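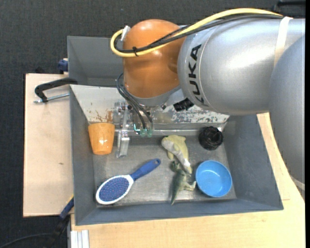

A gray bin with sloping sides and a scuffed floor on a light wooden tabletop at Duveck.

March 2, 2023
By Kulsoom Ghauri, Duveck Communications

Duveck Opens Prinura Workroom to Give Well-Used Shop Bins a Second Working Life

TROSTAR, Ohio – Duveck, the family-owned supplier of bins, worktables and shelving to small shops and packing rooms, is delighted to announce the opening of its Prinura workroom, a new space at the company's Quintero Street building where bins that have seen years of hard use are looked over, cleaned, repaired and sent back out to work again.

The workroom takes up 3000 square feet on the ground floor, in what longtime visitors will remember as the old showroom (the one with the drafty front windows, which have finally been replaced). It has 12 tables, dark flooring that is easier on the feet than the old concrete, and much better lighting than anything Duveck has had before. Customers are warmly invited to come in, bring a bin or two, and see how the work is done.

"People get attached to their bins, and I completely understand it," said Leobardo Ochoa, who manages the workroom. "You reach into the same one every day for years and you know just where everything is going to be. Then somebody tells you it's time to throw it out on account of a few scratches, and it feels like an awful waste. A scuffed floor is a sign that the bin has been doing its job. What we want to know is whether the sides are still true and whether it sits flat on the table, and a great many of them still do."

Every bin that comes to Prinura is emptied and wiped down before anything else happens. The staff then go over the walls, the corners and the floor by hand, and set the bin on a tabletop to check for rocking. Surface wear is noted on a card that travels with the bin, and the customer receives a call before any work begins. Panels with scraped coating can be recoated or left just as they are, depending on what the bin will be holding and, quite often, on how the owner feels about the look of it. There is no charge for the inspection, and there is no obligation to go ahead afterward.

Duveck tried the idea out quietly last October with a small group of neighbors and regular customers, who between them brought in 143 bins. Of those, 92 went home with nothing more than a good cleaning and a minor repair. The rest needed larger work or were set aside for scrap, and their owners were offered a credit toward replacements. The response was so kind, and the parking lot so full on the last afternoon, that the company decided over the winter to give the service a permanent home.

A good deal of thought also went into the tables. Duveck chose light wood for the tops after trying several other surfaces, and the staff have been very happy with the choice. A gray bin shows up nicely against it, small dropped fasteners are easy to find, and the tops can be sanded when they begin to look tired. The same style of table can now be ordered through the Duveck catalog in two lengths, with or without a lower shelf.

"We spent more time talking about those tabletops than I would care to admit," Ochoa added. "My wife heard about them all through the holidays. But you stand at a table all day long, so it ought to be one you like."

The Prinura workroom accepts metal and plastic bins from any maker, whether or not they were bought from Duveck. Bins should be empty when dropped off, and customers are asked to remove labels where they can and to write a name and telephone number on a piece of tape inside one wall. Businesses with larger lots are encouraged to call ahead so that space can be set aside. Pickup within the Trostar area can be arranged for a modest fee.

An open house is planned for later this spring, with coffee, tours of the workroom and a short talk on the care of bins and wooden tabletops. Details will be mailed to catalog customers and posted at the front counter.

About Duveck
Duveck supplies bins, worktables and shelving to workshops, repair businesses and packing rooms. The company is based in Trostar, Ohio, and its front counter is open to the public.

Media contact: Kulsoom Ghauri, Duveck Communications

Related News
Duveck Adds Light Wood Worktables to Spring Catalog
Front Counter Hours Extended at Quintero Street
Choosing a Bin Size for a Small Packing Room
Thank You to Our October Bin Drop-Off Customers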